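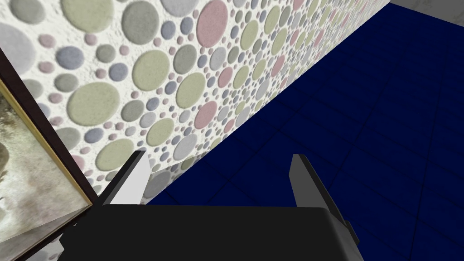 Texto e manutenção: Roxana Voicu | Limpeza dos dados: Cor Stevens e Roxana Voicu | Última revisão: novembro

Kakidau: relatórios de meio-dia de navios costeiros

Olá! Se vieste cá parar à procura de dados de consumo de combustível em navios pequenos, chegaste ao sítio certo (e bem-vindo, porque somos poucos). O Kakidau é uma coleção de relatórios de meio-dia, os famosos noon reports, de navios de carga geral e pequenos petroleiros que fazem cabotagem. Comecei a juntar isto quando trabalhava na Cleltel, a tratar do desempenho da frota, e já não aguentava copiar números de anexos de e-mail para uma folha de cálculo que bloqueava sempre que alguém lhe mexia na coluna do vento.

A Cleltel autorizou a publicação com os nomes dos navios trocados. Portanto não, o Peder não se chama Peder, e o Manole também não se chama Manole. São os dois navios com séries mais completas e os que aparecem em todos os exemplos deste ficheiro.

O que está cá dentro

São 1426 viagens, cada uma com um relatório de partida, um de chegada e os relatórios de meio-dia que houver pelo meio. Nas travessias curtas muitas vezes não há nenhum, o navio sai depois do almoço e chega antes do almoço seguinte. Essas viagens ficam na mesma na coleção.

Os ficheiros:

viagens.csv — uma linha por viagem, com porto de saída, porto de chegada, condição de carga e calados à vante e à ré
meiodia.csv — uma linha por relatório, ligada à anterior pela coluna id_viagem
abastecimentos.csv — quantidades entregues, densidade a 15 graus e tipo de combustível
notas.txt — as observações dos comandantes, tal como foram escritas, menos os nomes de pessoas

As colunas que mais confusão dão

dist_fundo e dist_agua: distância sobre o fundo e distância na água. A primeira vem do GPS, a segunda do odómetro do navio. Se fores calcular o slip, decide qual usas e não mudes a meio. Eu uso a da água, o Cor Stevens usa a do fundo, e já tivemos uma discussão bastante comprida sobre o assunto que não vou reproduzir aqui.

cons_mp e cons_aux: consumo do motor principal e dos auxiliares, em toneladas desde o relatório anterior. Atenção ao "desde o relatório anterior"! O intervalo quase nunca é de 24 horas certas, porque os navios mudam de fuso e o meio-dia deles muda com eles. A coluna horas traz o intervalo verdadeiro, e é por ela que se deve dividir.

vento_bf: força do vento na escala de Beaufort, estimada a olho pelo oficial de quarto. Há oficiais generosos. O Traian Jitaru comparou esta coluna com dados de reanálise meteorológica e encontrou uma tendência para arredondar para cima quando o navio vai atrasado... tirem as vossas conclusões.

rob: combustível a bordo. Devia bater certo com o rob anterior menos o consumo mais o abastecido. Em 404 viagens não bate. Deixei os valores como vieram e pus uma coluna rob_suspeito a 1, assim cada um filtra como entender.
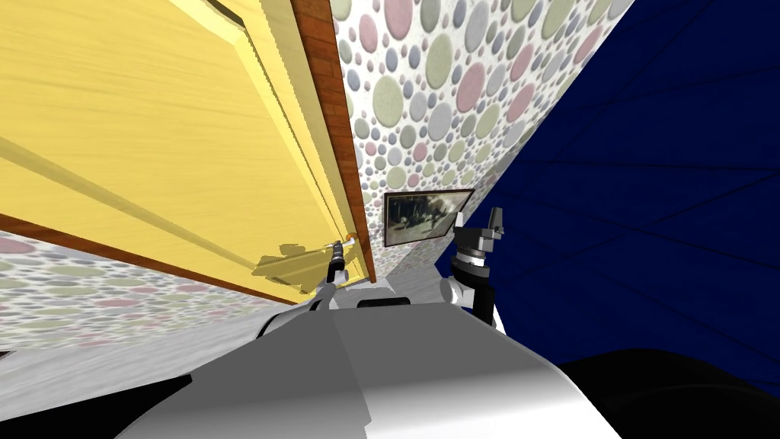
Porta amarela com puxador prateado, ao lado da parede às bolinhas. Imagem simulada.

Como foi limpo

Os relatórios chegavam em três formatos: folha de cálculo, texto corrido no e-mail e um PDF digitalizado que parecia ter passado por um fax. Os dois primeiros foram lidos por um script. O terceiro foi passado à mão pela Mwanahawa Ndung'u e por mim, ao longo de um inverno inteiro, e voltámos a conferir 98 desses relatórios contra o original. Os erros que apanhámos eram quase todos vírgulas decimais fora do sítio, e corrigimos o resto do lote com isso em mente.

Mexemos no mínimo possível:

- as horas estão todas em UTC, e a hora local ficou na coluna hora_bordo
- os portos têm o código UN/LOCODE; quando o comandante escreveu só "fundeadouro", o campo ficou vazio
- os consumos negativos (existem, sim) foram marcados e mantidos
- retirámos nomes de tripulantes, números de telefone e tudo o que tivesse a ver com afretadores

Não interpolámos nada. Se falta um relatório, falta mesmo.

Para que serve e para que não serve

Serve muito bem para curvas de velocidade e consumo, para ver o efeito do casco sujo ao longo do tempo e para ensinar. O Liviu Cozma usa a série do Manole nas aulas, com a docagem escondida, e pede aos alunos que a encontrem só pelo consumo. Funciona melhor do que eu esperava, a quebra vê-se a olho nu se filtrarem o mau tempo!

Para contas oficiais de emissões não serve. Os valores não foram verificados por nenhuma sociedade classificadora e os fatores de conversão que estão no script são os que eu lá pus para uso interno. Também não tentem tirar daqui conclusões sobre navios grandes: o maior destes entra em portos onde um panamax nem dava a volta. E cuidado com as viagens em lastro, que são poucas e quase todas do Peder.

Falhas conhecidas

O odómetro do Manole esteve avariado durante um bom bocado e a coluna dist_agua repete a dist_fundo nesse período. Está assinalado em notas.txt, mas ainda não tem coluna própria.

Há cerca de 200 observações com abreviaturas que nenhum de nós conseguiu decifrar. Se alguém souber o que é "S/B p/ prat. + 1", por favor escreva-me. Desconfio que seja qualquer coisa sobre esperar pelo prático, mas o Cor acha que não.

A densidade do combustível vem em kg/m3 nos abastecimentos mais recentes e em t/m3 nos antigos. Vou uniformizar na próxima versão. Entretanto, se o valor for menor do que dois, multipliquem por mil e está feito.

Como citar e contribuir

Podem usar os dados à vontade, incluindo em trabalhos pagos, desde que refiram o Kakidau e a Cleltel como origem. Não é preciso pedir licença, mas gosto imenso de receber um e-mail a contar o que saiu dali — até os resultados que correram mal.

Para contribuir com relatórios de outros navios, mandem primeiro uma viagem só, num dos formatos da pasta modelos, e confirmem que o armador está de acordo por escrito. Respondo normalmente ao fim da tarde. As correções a valores já publicados entram pelo ficheiro correcoes.csv, com o id_viagem, a coluna, o valor antigo e o novo.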